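The Little Free Library Checkup: A Winter Inspection List with My Comments

By Oksana Lysenko
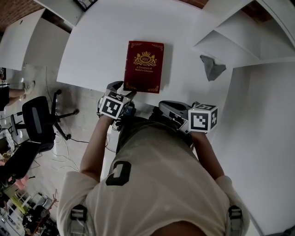 I have been looking after book boxes on the Tivberg side of town for long enough that people stop me in the grocery store to tell me a door is sticking, and I love that they do, but I'd still like each of our boxes to get one good, slow going-over before the weather turns in December. So I have written up the list I carry in my coat pocket, along with the remarks I tend to mutter to myself while I'm out there. Take it along, scribble on it, and please don't feel you have to do the whole route in an afternoon (I tried that once, and by the last box I was checking the same hinge twice).

Mark each line OK, FIX or CALL. OK means you'd be happy for your grandmother to use it. FIX means you can put it right with what's in your bag. CALL means leave a note on the box and phone me or Severyn Kovalchuk.

WHAT TO BRING

Screwdriver with both kinds of tip
Small level
Flashlight, even at noon
Rag and a stiff brush
Tape measure
Work gloves
A tote bag for books that have to come out

PART ONE: THE POST AND THE GROUND

1. Post stands straight when checked with the level on two sides.
Comment: A slight lean is fine if it was there last year. A new lean is a CALL. The box on Ene Street went from "charming tilt" to lying in the hydrangeas over one rainy weekend, and it is a heavy thing when it's full.

2. Post does not rock when pushed firmly at chest height.
Comment: Firmly, please, and with your feet planted. If it moves and you hear a creak down low, brush the dirt away from the base and press the wood with your screwdriver. If the tip sinks in, the wood is rotten, and it's a CALL no matter how nice the rest looks.

3. Ground in front is level and clear for anyone with a cane, a stroller or a wheelchair.
Comment: Roots, sunken pavers, garden hoses, that sort of thing. I once found a very pretty ring of loose river stones that somebody had laid out with great care, right where you'd put your foot. I knocked on the door and we moved them around to the back together, and I came home with a jar of plum jam.

4. Bottom shelf can be reached from a seated position.
Comment: Kneel down or bring a folding chair and try it yourself. It changes how you see the whole box!

PART TWO: THE BOX

5. Roof is tight, with no lifted shingles and no daylight showing inside.
Comment: Close the door most of the way and look up. Stains in the corners count as a FIX if they're old and dry, and as a CALL if the wood feels soft.

6. No screws, nails or staples sticking out, inside or out.
Comment: Run your gloved hand along every edge, including underneath. Children hold on to the bottom edge when they stand on tiptoe, and that's where I find the worst ones.

7. Door opens all the way and stays on its hinges.
Comment: Open and shut it a few times. A little wax on the hinge pins works wonders. If the screw holes have gone loose, a wooden matchstick and a dab of glue will usually hold until spring.

8. Door cannot slam on small fingers.
Comment: This is the one I care about the most. Let the door go from wide open and watch it. If it bangs, add felt bumpers at the top and bottom corners on the latch side. If it still bangs, CALL. The box outside the Perkon bakery has a spring that is much too strong, and we're waiting on a softer one.

9. Window is whole, with no cracks or sharp corners.
Comment: Tape over a crack for the day and CALL. Please don't try to take the pane out on the sidewalk, even if you're handy.

10. No wasps, mice or other tenants.
Comment: Knock before opening. I mean it. In cold weather wasps are sleepy, but sleepy isn't the same as gone. Chewed paper in a back corner means mice, and then the gloves stay on and everything near it comes out.

PART THREE: THE BOOKS

11. Books are dry and don't smell musty.
Comment: Put your nose right in. One damp book will spoil its neighbors, and I'm afraid there is no rescuing a moldy paperback. Into the tote it goes.

12. Big hardcovers are on the bottom shelf.
Comment: Those handsome old treasuries and story collections weigh more than you'd guess, and you don't want one sliding out at a child's face height. Lay the tallest ones flat.

13. Shelf isn't sagging.
Comment: Hold the tape measure across as a straight edge. If there's a dip, thin the books out and note it as a FIX.

14. Nothing in the box except books.
Comment: People mean so well. Canned soup, candles, mittens, a jar of buttons. Food and glass come out every time, and the mittens I leave if it's freezing.

PART FOUR: BEFORE YOU WALK AWAY

15. Path is visible after dark, or there's a streetlight close by.
Comment: Go back around 5 p.m. if you can. The Masteo Lane box is lovely in the morning and a black hole by suppertime.

16. Contact card is readable and has the right phone number on it.
Comment: Ink fades on the south side of everything. Bring a spare card.

Leave your finished sheets in the basket by my porch door by Monday. I'll put the kettle on if I see you coming.

Comments

hingehappy
I did the two boxes near the school. Number 8 was a FIX on both and the felt bumpers cost next to nothing. Thank you for putting that one in.

Severyn Kovalchuk
Softer spring for the bakery box has arrived. I'll fit it this week. Also, could whoever marked Ene Street "leaning but cheerful" please tell me which way it's leaning?

Marigold R.
Toward the hydrangeas, Severyn. Where else.

paperback_pam
Can I use candle wax on the hinges or does it have to be the fancy kind?

Oksana Lysenko
Candle wax is all I've ever used, Pam. Rub it on, work the door back and forth, and wipe off the crumbs.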